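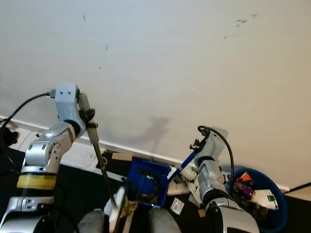 Maldonado House Tenants' Meeting
Thu 20 November, ground floor lounge
Present: 16 residents. Chair: Nahuel Zapata

1. Last minutes
Agreed with one correction. The bike rack quote came from Verinach, not Droltance.

2. Sweeping and floors
Several people said litter is being left on the floor along the walls, scraps included. Dustpans are to be emptied into the gray bin in the yard — not the recycling. The first floor still has no dustpan of its own and will get one. Cost up to $16, from the house fund.

3. Walls
Scuff marks on the white walls were raised again. The landlord last painted in July and will not repaint this year. Two residents offered to try a damp sponge on a small patch first. Baseboards to be wiped at the same time.

4. House fund
Balance is $98. Jultard has not yet sent the bill for the door closer.

5. Any other business
The lounge radiator knocks at night. Nahuel to report it.

Next meeting in four weeks, same room.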